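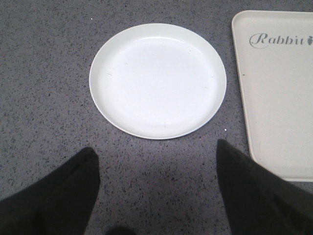 Acceptance rules for teleoperated tabletop episodes: what counts as a valid start state?

Posted by Habte

I am writing the collection rules for a small manipulation project (internal name Widar). One arm, parallel gripper, wrist camera, kitchen-type objects on a stone-look counter. The target is 2,000 accepted episodes across 50 object layouts. Two operators share the arm.

The draft rule for the start state reads: "Target object fully in view of the wrist camera, between the fingers, gripper open, no contact." Operators and reviewers read it differently. Points of disagreement so far:

Does a second object that runs out of view make the start invalid? In the plate layouts there is often a tray next to the plate, and the tray is only partly visible. One finger can also overlap it in the image.

Is there a minimum gap between the target and its neighbor? Our draft gives none. In some starts the plate rim comes close to the tray rim without touching it.

Do crumbs or specks on the counter have to be wiped off before each episode? One reviewer rejects for this, the other does not.

Does printed text on an object matter? The tray has a word on it and part of the logo is out of view.

I would like rules that a reviewer can apply from the first image and the log, without asking the operator. Is there a published standard for this, or does everyone write their own?

Edited to add: the counter is gray with dark speckles, the plate is white, the tray is cream. Contrast has not been a problem so far.

sarosden_lab

I do not know of a published standard that goes down to this level. The safety standards for robots cover the cell, the stop functions and the operator. They do not tell you whether a half-visible tray is acceptable. You will have to write your own, and the main thing is to put a version number on it and store that number with every episode.

Our rules, shortened:

Target. All of the target's outline must be visible in the first image. A finger may not cover any part of it. If it does, back the arm off and start again before recording.

Neighbors. May be partly visible and may be covered by a finger in the image. Overlap in the image is not contact. A finger that passes in front of a tray can be well above it, so the reviewer must not reject on overlap alone. Contact is decided from the force log.

Gap. Ours is 5 mm between target and nearest neighbor, set with a gauge during layout and not estimated from the picture. The wrist view is taken at an angle and a round plate comes out oval, so distances read off it are unreliable. If your fingers need more room than that to close on a rim, raise the number. Measure it at the widest point of the finger, pads included.

Surface. Wipe at every layout change, not at every episode. Small specks stay. Reject only for debris that could move the object or get under a finger pad. If one operator cleans between episodes and the other does not, you build a difference into the data that has nothing to do with the task.

Wear. Scuffed plates stay in the set. Log the object ID and replace an object only for chips or cracks. Do not swap a worn plate for a new one in the middle of a layout.

Text. Printed words are allowed. Write down the tray's orientation in the layout sheet. If the same side always faces the camera, the lettering turns into a position marker for the model, and you will see it when someone rotates the tray. Rotate it yourself between layouts.

Have both reviewers grade the same 50 first images before you freeze the rules. Every disagreement is a sentence that needs rewriting – fix the sentence, then regrade the whole batch. We did this in July and went through 2 rounds.

zutomton

you're overthinking it, just record everything and filter later. disk is cheap

sarosden_lab

Recording everything is fine as long as rejected episodes keep a reason code. Filtering later still needs the same written rule, and by then the layout has been cleared and the gap can no longer be measured.

Habte

Thank you. I have taken over the target, neighbor and surface rules as written. The gap will be 5 mm for blocks and cups. For plates it stays open until I have measured the fingers in the fully open position. The reason codes go into the log format as a required field. Draft rules are now version 2, dated 2024-08-30.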